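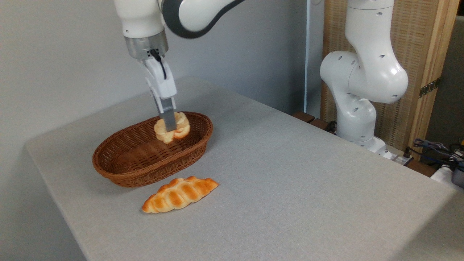
Bread goes stale faster in a refrigerator than it does on the counter, and I have been losing this argument with my own household for 19 years. The fridge feels like the responsible choice, the way flossing does, so in goes the sourdough, and two days later it has the bounce of a roof shingle. Pastry suffers worse. Anything golden and flaky, the sort of thing that belongs in a woven basket on a cloth, has about one good day in it, and what you do with it that evening decides whether tomorrow's breakfast is a pleasure or a chore.

So, a page on keeping baked goods. I do most of the baking in a small kitchen in Bovbridge with an oven that runs hot on the left, and my waste bin has taught me more than my cookbooks.

Crusty loaves

Leave them cut side down on a wooden board for the first day. It looks lazy and it works. After that, a paper bag inside a loosely closed plastic one will get you another day or so before the crust gives up. Plastic alone softens the crust overnight, which is fine if you were planning to make toast anyway, and let's face it, you were.

Don't slice ahead. Every cut is another face for the air to get at.

Soft sandwich bread

Plastic bag, squeeze the air out, twist, tuck the tail under. My neighbor Maricruz Zavala owns a Honorato bread box with a little vent that slides open and shut, and she adjusts it according to the weather like a ship's captain. Her bread lasts exactly as long as mine. I have not mentioned this to her.

In a sticky August, check for mold on the bottom crust before you check the top. If you find any, the loaf goes out. Trimming off the green bit is a family tradition I've asked everyone to retire, as mold has usually gone deeper than you can see.

Croissants, turnovers and other flaky things

Let them cool all the way before you cover them. A warm pastry in a closed container makes its own steam bath, and you'll lift the lid on something with the texture of a damp glove. Once they're cool, a paper bag on the counter is enough until morning.

To bring one back, give it five minutes in a 325-degree oven, directly on the rack. Skip the microwave. It gives you forty seconds of softness followed by leather, and you have to eat very fast to stay ahead of it.

Anything with custard, cream or meat in it goes in the fridge, texture be hanged.

Freezing

Freeze on the day you bake or buy, when the thing is still worth saving. Slice the loaf first and slip a bit of waxed paper between slices if you don't care to pry them apart with a butter knife. (I have a small scar. It was rye.) Pastries go onto a tray, uncovered, until they're hard, then into a bag. Write the month on it. I once found a parcel marked only "good ones," and after a winter or three they were not.

Most plain bread is at its best within three months. Thaw it in its wrapping on the counter, then warm it if you want the crust back.

When it's too late

A whole loaf that has gone hard but is otherwise sound can be run quickly under the tap and put in a 350-degree oven for ten minutes. You'll feel foolish doing it. Eat it that same meal, as the trick only works once.

Failing that, cube it for croutons, or dry it in a low oven and crush it with a rolling pin. Asabe Ezeani wrote in to say she keeps a jar for savory crumbs and another for sweet, after an incident involving cinnamon raisin bread and a meatloaf. Label the jars.

Stale croissants, torn up and soaked in egg and milk, make a better bread pudding than fresh ones do. Half an hour's soak is the minimum, and overnight in the fridge is fine.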